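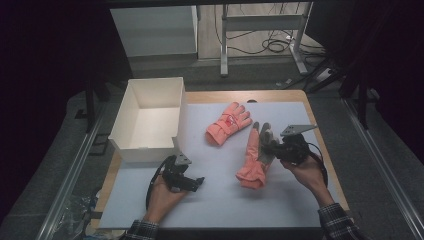
28/02/2019

So I've moved to Rendby, and I've been here long enough to have opinions about the buses.

There is one bus, really. The 44 goes from the harbour, up past the school, round the back of the Blöndal bakery and then out to Clendmont, where it sits for a bit with its lights off before coming home again. If you miss it you wait an hour. I have missed it a lot! The timetable at my stop is from last April and the driver goes by a different one, which everybody else seems to have been born knowing.

I used to drive everywhere. When the car finally packed up (gearbox, and a quote of £2,102 to fix it, no thank you) I thought I'd buy another one within the month. I even went to look at a little green hatchback in Clendmont, and I got there on the bus, and on the way back I sort of forgot to ring the man about it. A week went by, then another.

What I like is the top of the hill. You come out of the trees and there's the whole bay, and for about a minute people stop looking at their phones. Then it's down through the estate and the woman with the two terriers gets on and we all shuffle up.

What I don't like: the heater, which only warms your left ankle. The ticket machine. Anything to do with Saturday evenings, when the last one leaves Clendmont at ten past seven and you have to walk out of the cinema before the end of the film. I still don't know who did it in the last thing I saw, so please don't tell me.

I've also started reading again, which I didn't expect. Twenty-five minutes each way is a decent chunk of a chapter. I'm on a great fat novel called Plimia that I bought years ago for the cover — 324 pages down and I couldn't tell you what the family business is, but I'm very worried about the aunt.

Shopping is the tricky bit. I've learnt to buy potatoes in the village and save Clendmont for light things like tea and socks. Last week I forgot and came home with a sack of compost on my knee. The terriers were thrilled.

The monthly pass needs renewing tomorrow, so I'd better find my purse.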